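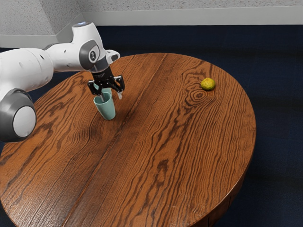 Geritz Tabletop: simulated manipulation task pack

Round table, one arm, cups and fruit. Everything rendered, nothing to bolt down. Built for people who want to compare grasping policies on the same task, same start, same scoring, and stop arguing about whose bench was tidier.

Version 4 is out now. Earlier packs still load but the scores don't compare, see Changes.

What you get

Arm with a two-finger gripper, ready posed
Round wooden table with a proper grain, no flat brown disc
Matching teal tumblers, no handles
Citrus fruit with dimpled peel
Room: speckled grey walls, dark blue floor
531 start layouts, fixed and numbered
Scoring script and the baseline we trained ourselves (Tekutden, below)
Plain text log for every attempt

Licence is per lab, not per seat. Students included.

What it's for

Main use is testing whether a policy trained in simulation picks the right object and leaves the others alone. Cups standing close together are the hard bit. A finger has to go inside the rim of one cup without shoving its neighbour, and most policies we tried treat the pair as one lump. Fruit on its own is easier to find but it rolls.

Also fine for teaching. Also fine for checking a new camera position before you move the real one.

Not for: soft objects, liquids, anything that needs a second arm. We get asked. Not in this version.

The tasks

Cup lift. Take the named cup, raise it clear, hold. Touching the other cup is allowed, tipping it is not.

Cup part. Move one cup away from the other until there is a clear gap. Both must end upright.

Fruit to cup. Pick up the fruit, drop it in either cup. Scored on where the fruit ends up, not how pretty it was.

Reach and wait. Bring the open gripper over the cups and hold it still. Sounds daft. Catches more bad controllers than the other tasks put together.

Each task can be run from any numbered layout. Please report the layout numbers you used, or use the full set. Picking the nice ones is how we all got into this mess.

Tekutden baseline

Method in short. We trained on recorded demonstrations first, then let the policy practise in simulation with the wood grain, lighting and cup tilt shuffled between attempts. Final part of training adds a penalty for moving anything it wasn't told to move. That penalty is the only new idea in it, rest is borrowed from standard practice.

Result, short version: the penalty helps a lot on Cup part, a bit on Cup lift, and makes Fruit to cup slightly worse. The policy gets timid near the fruit and lets go early. Abla Masri, who wrote the training code, tried a softer penalty for that task and got most of the loss back, but the timing then drifts on Reach and wait. Both sets of weights are in the download so you can see for yourself. Neither one is a finished product, don't put either on a real arm without a speed limit and someone at the stop button.

We trained for 1730 episodes per task. Longer runs didn't help and one of them got worse. No good explanation yet. If you find one write to us.

Scoring

An attempt ends on success, on a fall from the table, or after 20 seconds of simulated time. No partial marks in the main score. The log keeps partial progress separately (first contact, lift height, which finger touched what) so you can still see where it went wrong.

Scores are given for each task on its own. There is an overall figure in the script, off by default, please dont quote it in papers. Tasks are too different for it to mean much.

Works with

Sundex viewer for playback. Scrub to any moment, orbit the view, export a still.
Rawashdeh controller bridge if you want to drive the simulated arm with the same commands you send the real one. Sold seperately.
Your own code through the plain socket interface. Sample client included, short, read it before emailing.

Needs

One desktop with a decent graphics card for rendering. Training without rendering runs on less but slower than you'd like. No network connection needed once the licence file is in place.

Changes in this version

Cup contact reworked. Old cups were too slippery inside the rim and fingers slid out.
Peel on the fruit is now real geometry, so it rolls unevenly. Old fruit was a smooth ball.
Floor darkened, the pale one confused depth estimates at the table edge.
Layout numbers reissued. Do not mix with old ones.
Fixed crash when the log folder had a space in its name. Sorry to everyone who hit that.

Known problems

Wood grain repeats if you zoom out far enough. Harmless.
Fingertip pads sometimes report contact one step late. Fix under way, August if testing goes well.
Playback of very long logs is slow to open.

Ordering

Lab licence, download only. Send the name of your lab and a contact for the licence file. Replies go out the same day if you write before 3 pm. Evaluation copy has Cup lift and Reach and wait only, all layouts, no time limit. Upgrading keeps your logs and settings.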